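Robots on the floor: your questions, my answers
Plevano staff pages, last updated July 2022

I'm Napaporn Chuensuk and I look after the guest areas at Plevano. Since the humanoid started with us in May I've been asked the same things over and over in the corridor, so I've put them all on one page. If yours is missing, come and find me!

Are we losing jobs over this?
No. Nobody's contract has changed and no hours have been cut. I asked for that in writing before I agreed to run the trial, and the letter is pinned up by the rota if you want to read it for yourself.

So what does it do all day?
Tidying, mostly. Slippers, towels, the low shelves in the changing rooms. We've got 148 lockers and a rack at the end of every row, and anyone who has done a late shift knows what your knees feel like afterwards. The robot does the crouching now and we do the checking.

Who is Pladex?
Pladex is the software side. It's the thing on the tablet that tells you which row the robot is on and whether it wants help. McGrath do the servicing, so if something rattles or leaks, ring them and leave Pladex out of it. (I got this wrong for the whole first week.)

Do I need training?
Yes, but it's only a morning. You'll learn the stop button, the tablet and how to walk past it without both of you doing that awkward pavement shuffle. You're paid for the session, and it counts towards your yearly hours.

Is it any quicker than us?
Not at all, it's slow! In its first full month it put away 978 pairs and asked for help with 323 of them. I could beat it with a cup of tea in one hand. But it doesn't mind the bottom shelf, and while it's down there I can be out front talking to guests, which I always liked better anyway.

How should the slippers go on the rack?
Same as we've always done them. Pairs together, toes to the back, heels towards you, and a bit of space between one pair and the next.

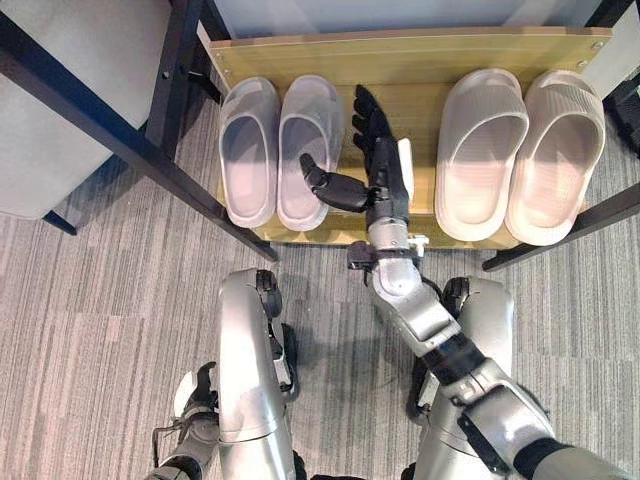 If you find a pair the wrong way round, just turn it and carry on. You only need to log it on the tablet when a whole row is wrong.

Can I say no to working alongside it?
You can. Tell me and I'll put you on the Lullov side, where everything is still done by hand. Two people have asked so far and both were moved the same week.

What happens when the trial ends?
We all sit down for a meeting and I want to hear the moans as well as the nice bits. There's a comments book at reception until then, and you don't have to sign your name.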